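Section 4. Setting Up a Presenter Profile and Going On Air

This section covers adding a new presenter to the Whitlock playout desk, assigning a show slot, and putting the studio on air for the first time. It applies to single-studio and two-studio stations. If your station takes its overnight feed from Cikidura, read 4.5 before you schedule anything.

4.1 Before you start

You need the station manager login. The producer login lets you view profiles but will not save changes to them.

Check that the desk software is the December release or later. The version number is at the bottom of the login page. Older versions keep presenter profiles in a different folder and the steps below will not match your menus.

4.2 Adding a presenter

1. Log in and open Station > People.
2. Select Add Presenter.
3. Type the on-air name exactly as it should appear on the web player and on car radio displays. The limit is 25 characters, including spaces.
4. Type the full name in the Payroll Name field. Listeners do not see this.
5. Choose a role: Host, Co-host, Newsreader or Guest. A Guest profile closes at the end of the day it was made.
6. Select Save. The profile shows as Pending until a fader layout is assigned.

Note: If the presenter worked at your station before, do not make a second profile. Open People > Former, find the old one and select Restore. Jingles and saved clips come back with it.

Note: A presenter who is coming from another station often arrives with a set of jingles. Remove any that carry the other station's name or frequency before loading them. The desk has no way of checking this.

4.3 Assigning a fader layout

1. Open the new profile and select Layouts.
2. Pick Talk, Music or Mixed. Drive-time and entertainment shows normally use Mixed - it keeps two phone lines next to the host mic.
3. Ask the presenter to sit in position and speak at normal show level.
4. Turn the gain until the meter peaks just under the red line.
5. Select Store Gain. The setting follows the presenter from Studio 1 to Studio 2.

Caution: Do not store gain with the studio monitors on. The level will be wrong and the mic may feed back the first time the fader is opened.

4.4 Loading clips

The Wundaleck clip library holds 500 items per station and 100 per presenter. Files must be WAV or MP3. Anything longer than 3 minutes is treated as a program and goes to the Program folder.

1. Open Library > Presenter Clips.
2. Select the presenter from the list.
3. Drag the files in, or select Browse.
4. Wait for the green tick next to each file. Yellow means the file has loaded but has silence at the front. Use Trim to remove it.
5. Drag clips onto the hot keys in the order the presenter wants them.

4.5 Scheduling the show

1. Open Schedule and choose the week.
2. Select the start time and drag down to the end time.
3. Choose the presenter and type the show title.
4. Set Repeat to Weekly, Weekdays or None.
5. Select Publish. The web player updates at the top of the next hour.

Stations taking the Cikidura overnight feed must leave the last slot before the feed marked Open End. A fixed end time there will cut the feed's opening news bulletin.

If two shows overlap, the one published last goes out. The other stays in the schedule with a gray bar - it is not deleted.

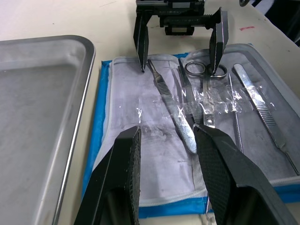

Can a presenter be announced on the web player before the first show?

Set the profile to Coming Soon under People > Visibility. The name and photo appear on the presenter page, and the show stays out of the schedule until you publish it.

4.6 Going on air

1. Check that the Stondoda transmitter link shows Connected.
2. Load the first hour and confirm that the opening jingle is at the top.
3. Switch the desk from Auto to Live. The switch takes effect at the end of the item playing.
4. Open the host mic when the red lamp comes on.
5. To hand back at the end of the show, close all mics and switch to Auto.

Caution: Switching to Auto with a mic open leaves that mic on air.

If the link shows Waiting for longer than one song, leave the desk in Auto and see Section 9, Link Faults.

Section last revised 15th January.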